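Plier sur le lit : surfaces d'appoint et rangement du linge dans les chambres
2 juillet
Par l'équipe Habitat ordinaire, atelier Czarnecka

4. Résultats

4.2 Le lit comme table de pliage

Premier constat, assez massif : on plie là où on dort. Sur les 3 041 épisodes de rangement relevés dans les carnets, 646 seulement se déroulent sur une table, une commode ou une planche à repasser. Le reste, c'est le lit, parfois le canapé, plus rarement le sol. Les foyers de Gadcombe ne se distinguent pas des autres sur ce point (tableau 3, non repris ici).

Pourquoi le lit. Hauteur, étendue, proximité de l'armoire. Et puis c'est libre dans la journée, à condition que la literie soit tendue. Les carnets insistent là-dessus : une couette molle « mange » les piles, les chemises glissent, on recommence. Une natte posée par-dessus change beaucoup de choses. Surface plus ferme, les bords se voient, on peut aligner. La figure 1 montre une chambre où la natte, type bambou, à fines rayures brunes et beiges, recouvre un grand lit ; un couvre-lit en patchwork dépasse autour. Linge vert foncé déjà plié et empilé à droite, vêtements rouge sombre et bleu clair en tas côté fenêtre.
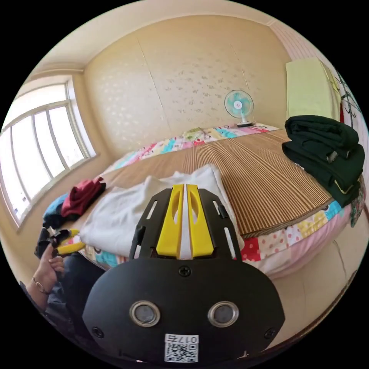 Figure 1. Pliage sur natte, lit double, lumière du jour.

Ce partage en deux zones, plié d'un côté, à traiter de l'autre, revient dans la plupart des entretiens. Il n'est presque jamais nommé par les enquêtés. On le fait, c'est tout. Quand on demande de l'expliquer, les réponses partent dans tous les sens : la main dominante, la porte de l'armoire, l'endroit où l'on a lâché le panier en entrant. Nous n'avons pas trouvé de règle stable, et l'hypothèse de la main dominante (section 2.3) ne tient pas une fois les gauchers retirés. A revoir avec un échantillon plus large.

La natte elle-même pose un probleme de classement. Literie ou équipement ? Dans la grille Prarero, version de février, elle tombe dans la literie d'été, et donc disparait du décompte des surfaces de travail. Nous l'avons recodée à la main. 19 foyers concernés. Effet modeste sur les totaux, net sur les durées : chez eux les séances sont plus courtes, et les piles sont rangées plus souvent le jour même. Attention, ces foyers ont aussi moins de linge de lit épais à traiter, l'effet est peut-être là.

Autre point, le bord. Sur une natte plus petite que le matelas il reste une bande de tissu visible tout autour, et cette bande sert. On y met les isolés : chaussette seule, mouchoir, pièce à recoudre. Les enquêtés parlent de « marge ». Le terme nous a paru juste, nous le gardons dans la suite. La marge est vidée en dernier, quelquefois pas du tout, et ce qu'elle contient finit sur une chaise.
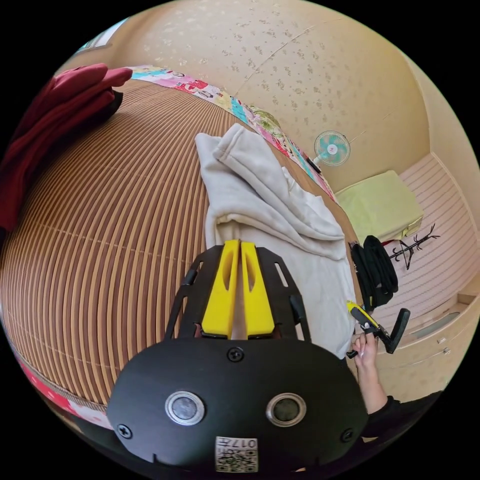
Faut-il retirer la natte avant de refaire le lit pour la nuit ?

Cela dépend de la saison. Par temps chaud les foyers dorment dessus et la laissent en place, ils la secouent juste après le pliage. Le reste de l'année elle est roulée le soir, rangée debout contre un mur ou derrière l'armoire.

Une limite pour finir cette section. Les carnets ont été remplis par la personne qui plie, pas par celle qui range, et ce n'est pas toujours la même. Les trajets lit-armoire sont donc mal connus : plus de 3 399 déplacements déclarés, dont une partie certainement en double. Le recoupement avec les relevés Govance est en cours. On ne tire rien de ces trajets pour l'instant, sauf que les piles hautes voyagent mal, et que le linge foncé est rangé avant le blanc, régularité que nous n'expliquons pas.

Articles liés
La chaise à vêtements : un meuble de transit
Armoires profondes, armoires pleines
Grille Prarero : notes de codage
Sécher dedans, sécher dehors : carnets de Gadcombe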